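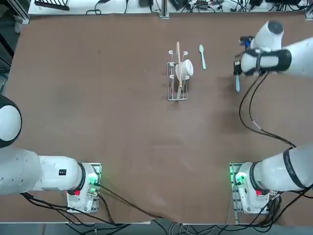

Tâm Tạ, diarist and reluctant dryer-upper

November, after 9 pm

Washing-up night again. I say again as if it comes round like a comet, when in fact it comes round like washing-up.

The wire rack has had an easy time of it so far. One white cup on its side, one wooden chopstick leaning through the bars with its tip above the hooks. I have always put chopsticks in on the diagonal. Đạt says they should lie flat in the drawer like civilized cutlery, and I say that if he wants them flat he can find me the drawer. The rack is narrow, with those upright hooks along the back, and I love it more than is reasonable. It came from Brumwood, the shop with the bell that doesn't ring, and cost me 13 dollars and a long chat about humidity.

The big brown table has its scuffs, pale ones, and I've stopped trying to rub them out. I gave it a whole afternoon in my first year here, with a paste recipe out of a 1975 household manual of Kiều's. The paste smelled of licorice and the scuffs stayed exactly where they were. Kiều asked for the manual back shortly afterwards, I think out of embarrassment on its behalf.

Soup for supper, too much of it. I made the Hirkell recipe, which claims to feed four and would feed a curling club. Đạt had two bowls and then lay on the couch with his socks off, describing how full he was. He offered to dry. He was still offering when I heard him snoring.

So to the spoons. They are light blue plastic, a colour I would never have picked, and they have outlasted every respectable metal one I've owned. Those wander off to potlucks and start new lives. Plastic ones always come home.
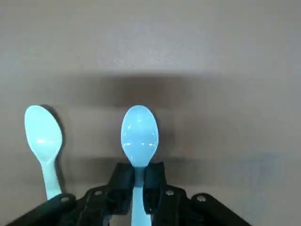 Later, 10:42 pm

Couldn't sleep, so back to the subject of spoons. I keep thinking about the pair of them side by side, bowls at the same end, one leaning a little and the other straighter, and both with a shine on them that I can only call smug. Like Đạt and me on the couch, except that neither spoon was snoring.

Mum would have had them put away before the kettle boiled. She held that a spoon left out was an invitation, though she never said to whom. I leave everything out. It's my one rebellion, and at my age I intend to keep it up.

Tomorrow: ring Vedix about the hot water, which has gone lukewarm again and will be blamed on me. Freeze the rest of the soup. Ask Kiều if she has any use for soup.

Đạt has just come in to tell me he's ready to dry now.

Home Diary Recipes Older entries
Last updated: November
Contact | © Tâm Tạ | Back to top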